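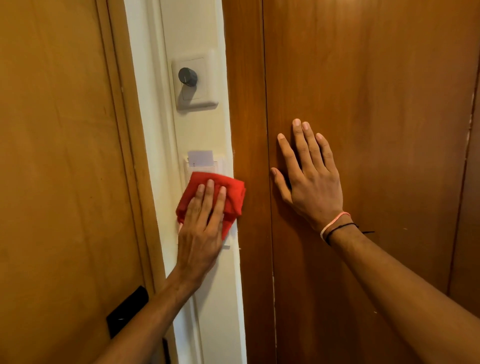
Wiping down the wall around a key card holder, left hand on the cloth.

Last updated 2 March 2019

The Card Slot Is Part of the Machine

I look after the room controls at the Lungu, a 40-room hotel in Sidivthorpe. Each room has a small controller above the closet. It reads the card holder by the door, a window contact and a motion sensor, and decides whether the lights, the fan and the heat should be on. Guests call it the light switch. The people who sold it call it room automation, and I think they're right, although they don't talk much about what it takes to keep it going.

My opinion is that the card holder deserves the same care as the controller, and that the person with the cloth should be treated as part of the maintenance crew. At most hotels I have worked in, neither one happens.

Look at how the thing is set up. The controller is a Mudex unit, sealed, with a terminal strip along one side. I set a delay so the power stays up for a short time after the card comes out, which lets a guest find the door with the lights on. I set the heat to drop back a few degrees when the room is empty. I check that the window contact shuts the fan off. Then I close the panel, and in a normal year I don't open it again.

The card holder gets none of that peace. It is at hand height next to a door. People push cards into it with lotion on their fingers, or with sunscreen, or while holding a sandwich. They miss the slot and scrape the wall. They put in a loyalty card or a folded receipt to keep the power on while they go to dinner. Whatever is on the card goes down inside, where there is a small sensor that has to decide if something is there.

Last year we logged 152 calls for room power. I went back through them in December, when the hotel was slow. Most had the same ending: clean the holder, test with a card, close the ticket. The controller was at fault in 18. The rest of the list was bad window contacts, tripped breakers and guests who didn't know the card had to stay in.

We keep those tickets in a program called Mirnance, and it has a drop-down for the cause of the fault. "Controller" is on the list. "Sensor" is on the list. "Dirty" is not. For a long time we picked "Sensor," so on paper we had a sensor problem. We ordered spare sensors. They are still in a drawer in my shop.

The usual answer from suppliers is to buy a better holder. There are models that read the chip in the card, so a receipt won't fool them. I've tried two. They do stop the receipts. They also have a narrower slot, and lint stays in it. They are fine products, and they need the same cloth.

The other answer is to get rid of the holder and let the motion sensor do the whole job. I'm against that. A person asleep doesn't move enough, and I have taken the call at two in the morning from somebody whose heat went off. A card in a slot is a plain signal. The guest can see it and change it, and so can I. I would take a plain signal that needs wiping over a clever one that guesses.

What worked for us was a change to the work order. Cleaning the holder used to be nowhere in writing. Housekeeping did it if they saw a mark on it. Now it is a line on the room sheet and it goes like this. Fold a soft cloth. Put the cleaner on the cloth and never on the wall. Wipe the face of the holder, the lip of the slot and the paint around it. Leave a card in while you wipe so nothing gets pushed down inside. Then take the card out, put it back and see that the lights respond. If they don't, call me before you leave the room.

The spray rule matters most. I have opened holders with dried cleaner across the contacts, and that damage came from us. Somebody was working hard and had never been told there was a circuit behind the plastic. I blame the training, and some of the training was mine.

It adds a minute to a room. The manager asked about that minute, which is her job. My answer was that I was already spending it, with a ladder and a guest standing behind me. I also asked for the minute to be paid for by giving each housekeeper one less room on checkout days. We got half of what I asked for. I still think the full amount is fair, and I'll bring it up again.

There is a habit in my trade of drawing a line at the wall plate. Behind it is technical work, in front of it is cleaning, and the pay follows the line. The machine doesn't know about the line. A supplier told me its sensor was good for years of use, and I believe that, on a bench. In a hotel room I'd like to see it after 1,000 cards and no cloth.

If you are putting in a system like this, ask the installer how the holder should be cleaned and with what. Ours had to call the office to find out. Get the answer on paper, translate it if your staff needs it translated, and walk one room with the people who will do it. Bring a spare card.

37 shares | 6 comments

Get new essays by email. Enter your address to sign up for our newsletter. You can unsubscribe at any time.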